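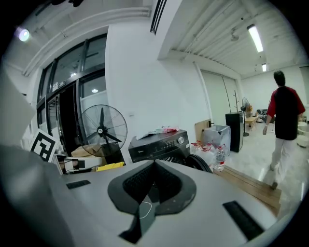
A pedestal fan by the glazed doorway.

Latuheru: Tabletop Edition for Desktop and Tablet
Review prepared for the Mindeo Games Library
Reviewer: Retno Harahap
Second reader: Otis Kowalczyk
Version reviewed: the public release as available on 19 Oct 2024

Summary of findings

Latuheru is a turn-based trading and exploration game published by Homport. It is recommended for the general collection and for supervised evening sessions. It is not recommended at present for the under-twelve shelf, for reasons set out under Text and Reading Level. Members who own the earlier Homport title, Istonico, will find much that is familiar in the map and the market screens and very little that is familiar in the way a match ends.

Subject and setting

Players direct a small merchant fleet among a chain of islands. Each turn consists of a sailing phase, a market phase and a phase in which letters are exchanged between harbors. The letters are the most unusual part of the design. They carry prices, weather reports and offers of alliance, and they arrive late. A player who reads that pepper is scarce in the northern harbors is reading about conditions as they stood several turns ago, and must judge whether the voyage is still worth making.

The library has reviewed a number of trading games in which every price is visible to every player at all times. In those games the stronger calculator generally wins. The delayed letters give a cautious player and a bold player different but comparable chances, and members of mixed experience finished close to one another in most of the matches held for this review.

Combat exists but is limited. Ships may be blockaded, and a blockade costs the attacker as much provision as it costs the defender. Members who come to Latuheru looking for battles will be disappointed and should be directed to other items in the collection.

Installation and accounts

The desktop version was installed without difficulty on the library's shared machines. The tablet version required an update on first launch and then a restart, after which it performed correctly. A Homport account is needed for online matches and for moving a saved match from one device to another. No account is needed for local play, and the reviewer commends the publisher for placing that option on the first screen, in letters of the same size as the sign-in button.

Saved matches made on a tablet opened properly on the desktop version. The reverse was less reliable. On two occasions the tablet reported that the file came from a newer version, although both devices showed the same version number. Closing and reopening the game cleared the message each time and no progress was lost. Homport's help pages do not mention this behavior.

The tutorial

The tutorial is presented as an apprenticeship under an elderly pilot and is divided into six short voyages. The first four are excellent. They introduce sailing, provisions, buying and selling, and each ends at a natural stopping point. The fifth, on letters, attempts too much. It explains the delay, the wax seals, the forgery rule and the courier fees in a single sitting, and the forgery rule in particular is stated once and never practiced. Several members began their first full match without knowing that a letter could be forged at all.

Staff running a session should explain forgery aloud before play begins. A forged letter may be sent once per season, costs twice the courier fee, and is revealed if the recipient pays to have the seal examined. That is the whole rule, and it takes less time to say than the tutorial takes to show.

The sixth voyage is optional and concerns the harbor council. It can be left for a later visit.

Play with two, three and four players

The box art and the store page both state that the game supports from two to four players. In the view of this reviewer it is a game for three or four. With two players the letters lose much of their interest, as there is only one rival whose movements need to be guessed at, and the computer-controlled harbors answer in a predictable pattern. Dario Cattaneo, who played the two-player matches with the reviewer, was able to anticipate the spice prices by the middle of his second match and won it comfortably on that basis.

With three players the balance is very good. With four it is better still, although the time between turns becomes noticeable. The publisher has included a turn timer, which is switched off by default. Sessions at the library were more pleasant with the timer set to its middle value.

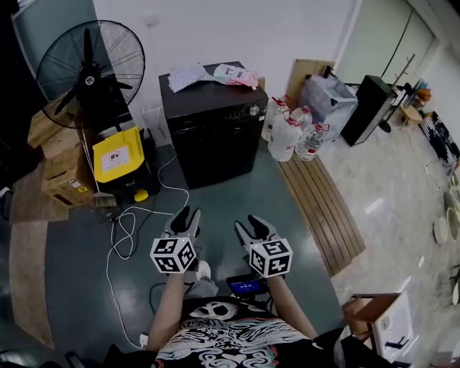
A full match with four players may be completed in one evening if all of them have played before. A first match should be planned across two visits. The game saves at the end of each season without being asked, and a match resumed after a week's interval opens with a short written summary of what each fleet was doing. Members praised this summary more often than any other feature. It is also available during play, under the compass button, and it deserves a more prominent place.

The end of the match

Istonico ended when a player reached a fixed sum of money, and its final turns were frequently a formality. Latuheru ends when the monsoon turns. The exact season is hidden, though the signs of it accumulate in the letters and in the color of the sky on the map. Cargo still at sea when the monsoon turns is worth half its market value.

The standard match has a threshold of 2,000 silver, below which a fleet is not ranked at all, and the long match raises this to 3,000. The lower figure is reasonable. The higher one is severe, and in the long matches played for this review one fleet in each failed to reach it. A member who has given two evenings to a match should receive some placing at the end of it. The threshold can be removed in the house rules menu, and the reviewer advises that it be removed for all sessions held on the premises.

Scoring is otherwise clear. The final screen lists silver, standing in each harbor and letters delivered, and shows the route of every ship across the whole match. Players tended to remain at this screen for some time, comparing voyages and accusing one another of forgery.

Online play

Online matches are arranged either by invitation or through a public queue. Invitations worked well. The public queue was slower, with a wait of around 27 minutes at the worst of the hours tested, and it does not separate new players from experienced ones. Nhyira Essien, a member of long standing who agreed to test the queue, was placed in her first match with opponents whose profiles showed a great many seasons of play. She reports that they were courteous and that she was ruined by the second season.

Messages between online players are restricted to the letters themselves, which are assembled from set phrases. Free typing is not possible. Some members regarded this as a limitation. For a shared collection it is a considerable advantage, and no unsuitable message was received in the course of the review. The player's chosen fleet name is visible to opponents and may be typed freely, so the name filter should be left on.

Text and Reading Level

The game contains a great deal of writing, and it is good writing. Harbor masters have distinct manners of speech, and the old pilot's remarks remain worth reading after several matches. The vocabulary, however, is demanding. Words such as demurrage and factor are used in the rules themselves and are explained only in a glossary that must be opened separately. A confident adult reader will manage. A younger reader will need a companion at the table.

Text size may be increased in the desktop version. In the tablet version the largest setting pushes the last line of longer letters below the lower border of the parchment, where it can be neither read nor scrolled to. As the last line often contains the price, this is a serious fault. Indrek Butkienė reported it to Homport on behalf of the library and received an acknowledgment. The publisher has stated that a correction is intended for November.

The map uses color to mark ownership of trading posts. A pattern option is offered for players who have difficulty telling colors apart, and it was found to be effective in every screen except the harbor council, where the patterns are too small to be distinguished.

Price and additional purchases

The game costs 38 dollars for a single license covering desktop and tablet. One license is sufficient for local play among four people sharing a device. For online play each participant must hold a license. There are no random purchases and no currency sold for money. Two additional map packs are offered. The first, covering the southern reefs, adds currents and is a worthwhile purchase once the base game is well known. The second consists mainly of alternative ship liveries and need not be acquired.

Comparison with Istonico

Members have asked whether Latuheru replaces the older title. It does not. Istonico remains the better choice for two players and for a shorter sitting, and its rules can be taught during a first turn. Latuheru asks for more patience and returns more to a regular group. The library will keep both.

Recommendation

Approved for the general collection, desktop version, with immediate effect. The tablet version is approved for loan with a printed note regarding text size, to be withdrawn once the correction has been confirmed. The southern reefs map pack is to be considered with the next round of purchases. The item will be looked at again for the under-twelve shelf if the publisher brings the glossary into the main screens.

Members wishing to reserve a place in a four-player session may do so at the front desk. A copy of the forgery rule, in large type, is kept with the loan case.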